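Moving a shop without closing it

August 21, 2019

The owner of Nistov, a secondhand bookshop that spent most of its life above a pharmacy, asked that we leave her name out of this. She has had enough phone calls about the move, she says, and most of them are from people wanting to sell her encyclopaedias.

The shop changed addresses over the winter. It went from the upstairs rooms to a ground floor on the other side of the railway line, and it did so without shutting for a single trading day. I wanted to know how, partly out of curiosity and partly because my own brother is about to move a repair business and has been losing sleep over it.

We spoke in the new back room, which has a sink, a kettle and a window that looks onto the neighbour's bins.

She had known for a long while that the old lease was going to be a problem. The building had been sold twice in quick succession and the second buyer wanted the upper floor for offices.

"They were polite about it," she said. "They gave me the notice they had to give me and a bit more. I had no complaint. But I'd been up there long enough that I'd stopped thinking about it as somebody else's building."

Her first plan was the usual one: close for a fortnight, hire a removal firm, reopen with a sale. She got a quote from Wurner, the only local firm that would take on a staircase with a turn in it, and the price made her sit down. They charge for books by weight once you go past a certain load, and a full shop goes past it before lunch.

"I don't blame them. I've carried those boxes. But it was 36 days' takings, I worked it out on the back of the quote, and I'd have had no takings coming in while they did it."

So she split the job. Wurner moved the shelving, the counter and the safe in one go at the end. The stock she moved herself, a bit at a time, over the weeks before, with her nephew's van and whoever was free.

The order mattered more than she had expected. She began with what sold least. Military history went first, then theology, then the bound magazines, which she describes as furniture. Crime and children's books stayed upstairs until the last evening.

"Crime pays the rent. If I'd packed that first I may as well have shut the door."

There were 681 boxes all up, a number she knows because each one was written in an exercise book with its section, its shelf and where it was meant to go in the new place. She showed me the book. The handwriting is neat for the first few pages and then several other people's hands come into it.
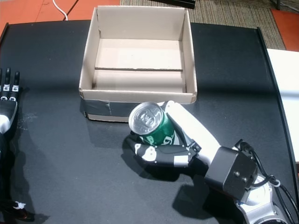

Boxes turned out to be the thing she had most to say about. She had started by buying new ones from Jodesen, a packaging wholesaler out past the showgrounds, and stopped when she saw how fast the money was going. After that she took whatever the grocer and the bottle shop were throwing out. A wine carton is a good size for paperbacks, she told me, and strong enough. Shallower ones with low walls she kept for maps, pamphlets and sheet music, and if a box had a folded cardboard divider across the inside she left it in, so that two sorts of thing could share. Plenty had been used before and needed mending along the bottom edge. For that she swears by gray duct tape, run around the outside as well as underneath. Ordinary brown packing tape let go in the cold, and one box of cookery books went down the stairs ahead of the person carrying it.

"Nobody was hurt. A couple of spines were. I put them in the dollar bin and they sold."

The other lesson was weight. Everyone overfills, she said, including people who have been told not to. She ended up putting a line in marker on the inside of the larger cartons and asking helpers to stop there. Hardbacks went in at the bottom lying flat, paperbacks on top, and anything left over was filled with old newspaper so the load could not slide.

I asked what the customers had made of it. For weeks they were walking into a shop with a bit less in it each time.

"Some of them thought I was going under. I had one man come in and shake my hand, very solemn. I told him I was only going across the tracks and he looked put out, as if he'd wasted a handshake."

She put a sign on the door and a map beside the till. Later she had bookmarks printed with the new address, and slipped one into each sale. She thinks the bookmarks did more than the sign. People still bring them in.

The new shop had its own troubles. The floor is concrete and slopes toward the street, so the shelving had to be packed level with offcuts. The previous tenant, a curtain business called Hviid, had left a heavy track bolted to the ceiling right through the middle of the room, and getting it down took most of a weekend. She kept a length of it and hangs tote bags from it.

Then there was the damp. She found it behind the plaster on the rear wall after three sections were already shelved. Nothing was spoiled, but those sections came off again, and they sat boxed up for most of a month while the wall was seen to. She had not allowed any money for that.

"I'd budgeted for the van, the tape, the shelving blokes, sandwiches. You go through it all on paper and you think it's finished. Then the wall's wet."

Would she do it the same way again? Mostly. She would look behind the plaster first. She would start the exercise book with a fixed list of section names, as the helpers invented their own and she found a box marked "Various sad." It held poetry and two books on divorce.

She would also have moved the front window display sooner. The old one stayed up after the upstairs rooms had been emptied, and people climbed 30 steps on the strength of it to find a locked door and a note.

Trade is up a little on the old address. She puts that down to the ground floor more than anything, and to prams. Parents who never came upstairs now come in after school drop-off, and the children's section has had to take over two bays from travel.

The military history is still not selling. It has been put by the back room door, where the regulars know to find it, and the last 4 boxes of theology are under the sink waiting for shelves. She hopes to have those up by the end of September.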